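Compte rendu de la réunion du comité d'aménagement des postes de travail
Site Cillside, salle Mastley - lundi, 14 h
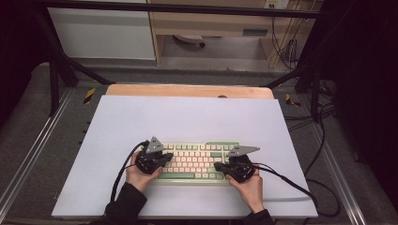
Présidence : Lamduan Inthanon, responsable des services généraux.
Étaient représentés : les services généraux, le service informatique, la comptabilité, l'équipe documentation, le service de santé au travail.
Absent excusé : le service des achats, qui a transmis ses observations par écrit.

1. Approbation du compte rendu précédent

Le compte rendu de la réunion précédente est approuvé sans modification, sous réserve d'une correction au point 4 : il convient de lire « plateaux de 1155 mm » et non « plateaux de 1115 mm ».

2. Plateaux et surfaces de travail

La présidente rappelle que les tables en bois clair du deuxième étage sont conservées. Leur remplacement, envisagé dans le projet Omon, n'a pas été retenu au budget. Les services généraux proposent de poser sur ces tables un panneau blanc rectangulaire amovible, de manière à disposer d'une surface de travail unie et facile à nettoyer.

L'équipe documentation demande si le panneau doit recouvrir la table en totalité. Il est répondu que le panneau peut laisser apparent le bord opposé à l'utilisateur, dont les angles sont arrondis. La comptabilité signale que les panneaux déjà posés dans ses bureaux ont tendance à glisser lorsque l'on prend appui sur le bord avant. Les services généraux étudieront la pose de patins antidérapants et présenteront un échantillon à la prochaine réunion.

Le service de santé au travail souhaite que le blanc retenu soit mat, plusieurs agents placés près des fenêtres s'étant plaints de reflets en fin de matinée. Le comité prend acte de cette demande.

Décision : la pose des panneaux est étendue à l'ensemble du deuxième étage. Les agents qui souhaitent conserver leur table nue en informent les services généraux avant la fin du mois de juillet.

3. Claviers

Le service informatique présente le bilan de l'essai des claviers mécaniques. Le modèle examiné a un boîtier vert pâle et des touches en majorité claires, avec quelques touches vertes, dont la touche Entrée et la barre d'espace. Les avis recueillis sont favorables quant à la frappe. Ils sont plus partagés sur la couleur, que certains agents jugent peu adaptée à un bureau d'accueil.

La comptabilité s'inquiète du bruit dans les bureaux partagés. Le service informatique indique que le fournisseur, la société Rengifo, propose des interrupteurs plus silencieux sans supplément, mais avec un délai de livraison allongé. L'équipe documentation, qui effectue l'essentiel de la saisie longue, se déclare prête à recevoir les premiers exemplaires.

Il est débattu de la position du clavier sur le plan de travail. Le service de santé au travail recommande de le placer parallèlement au bord avant, centré devant l'utilisateur, en laissant devant lui un espace suffisant pour l'appui des poignets. La proposition d'un repère tracé sur le panneau est écartée, les agents n'ayant pas tous la même taille ni les mêmes habitudes.

Décision : une première commande de 100 claviers est approuvée, en version silencieuse. Le choix du coloris est laissé à chaque service, dans la limite des teintes disponibles. Une seconde commande pourra être examinée après l'été.

4. Rangement et nettoyage des postes

Les services généraux constatent que les plateaux restent souvent encombrés le soir, ce qui empêche le passage de l'équipe d'entretien. Il est proposé de ne laisser sur le panneau que le clavier et, le cas échéant, la souris. Les documents seront placés dans les caissons, qui ferment à clé.

La comptabilité demande une exception pour les périodes de clôture. Cette exception est accordée, à condition que les dossiers soient regroupés d'un seul côté de la table.

Le service informatique rappelle que les claviers ne doivent pas être nettoyés avec un produit pulvérisé directement sur les touches. Une fiche d'entretien sera affichée près des imprimantes.

5. Budget

Le reliquat disponible sur la ligne « petit équipement » s'élève à 400 euros. Le service des achats, dans sa note écrite, suggère de l'affecter aux patins antidérapants. Le comité émet un avis favorable - l'affectation définitive sera prononcée au vu du devis.

6. Questions diverses

L'équipe documentation signale que l'éclairage de la salle Mastley est insuffisant du côté de la porte. Une demande d'intervention sera déposée par les services généraux.

Le service de santé au travail renouvelle son offre de visites individuelles des postes. Les inscriptions se font auprès du secrétariat.

L'ordre du jour étant épuisé, la séance est levée à 15 h 40.

La présidente de séance,
Lamduan Inthanon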